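Tindine Opens Kedora Home Tidying Program to All Javcombe Households

JAVCOMBE – Tindine, the household services association, announced Wednesday that its Kedora home tidying program will be open to every household in Javcombe beginning in July. The program helps residents clear, sort and maintain the floors of the rooms they use most. It has until now been offered only to tenants of the Cuypers residential buildings.

Kedora began as a pilot in 73 apartments. Participating households received three home visits from a Tindine adviser, a printed room plan and the use of storage bins for the length of the program. The pilot covered living rooms, hallways and bedrooms. Kitchens were added partway through at the request of residents.

"Most of the calls we receive are about the floor," said Rianne Van der Linden, director of Tindine. "People tell us they cannot get a vacuum cleaner into a room, or that a parent has tripped on the way to the bathroom at night. We decided to begin there and leave closets and cabinets for a later visit."

Under the program, the first visit is devoted to a walk through the home with the resident. The adviser and the resident agree on a main route through each room and mark it on the room plan. Items standing in that route are moved first. Nothing is thrown away or donated during the first visit.

The second visit takes place two weeks later and deals with items that have no regular place in the home. Residents decide which of these to keep, and advisers help find a shelf, drawer or hook for them. Power cords and loose rugs are also reviewed at this visit. The third visit is a follow-up, normally lasting 30 minutes, in which the room plan is compared with the room as it is used from day to day.

Tindine has published a short set of guidelines for residents who wish to prepare before their first visit:

Choose one room to start with and finish it before opening another.
Keep the route from the bed to the door clear overnight.
Lift small items from the floor before sweeping, and do not push them to the wall.
Leave enough space beside each doorway for the door to open fully.
Store heavy items low and within reach.

Thijs Coppens, who manages the team of home advisers, said the guidelines were rewritten twice during the pilot after comments from residents.

"Our first version ran to several pages and people did not read it," Coppens said. "One resident taped the room plan to her refrigerator and asked us why we had not given her the instructions on the same sheet. We now print both on one page – the plan on the front and the guidelines on the back."

The expanded program has room for 1,102 home visits in its first year. Places will be assigned in the order in which requests are received, with 99 visits held for residents who are returning home after a hospital stay or who are moving to a smaller home. Requests for these visits may be made by a relative or neighbor with the resident's consent.

The Cuypers buildings will continue to take part. Gijs Van Damme, who oversees the buildings, said management had agreed to extend the use of the ground-floor storage rooms so that tenants have a place for bulky items between the first and second visits.

"Strollers, folding tables and winter boots tend to end up in the hallway when there is no other place for them," Van Damme said. "The storage rooms were being used very little. Tenants may now keep items there for up to six weeks, and the rooms will be open in the evening as well as in the morning."

Visits are available Monday through Friday. Residents will be asked which rooms they would like to include and whether anyone in the household uses a walker, cane or wheelchair, as this affects the width of the route marked on the plan. Homes with children under five receive an additional page on toys and play areas. A resident or another adult member of the household must be present at every visit.
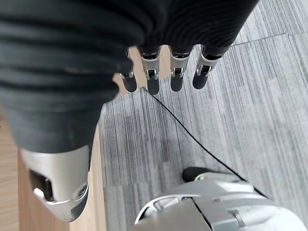
The first home visit in the Kedora program starts at floor level. Photo: Tindine

Tindine will also hold an open session at its Javcombe office, where residents may look at sample room plans and speak with advisers. Hanneke Prins, who led the visits during the pilot, will give a talk on hallways and entrances. Registration is not required.

The program does not include cleaning, repairs or furniture removal. Residents who need these services will be given a list of local providers on request.

About Tindine
Tindine is a membership association offering household advice and practical support to residents of Javcombe and nearby communities. Its services include home visits, workshops and a lending library of household equipment.

Media contact
Elin Gough
Communications Office, Tindine
Javcombe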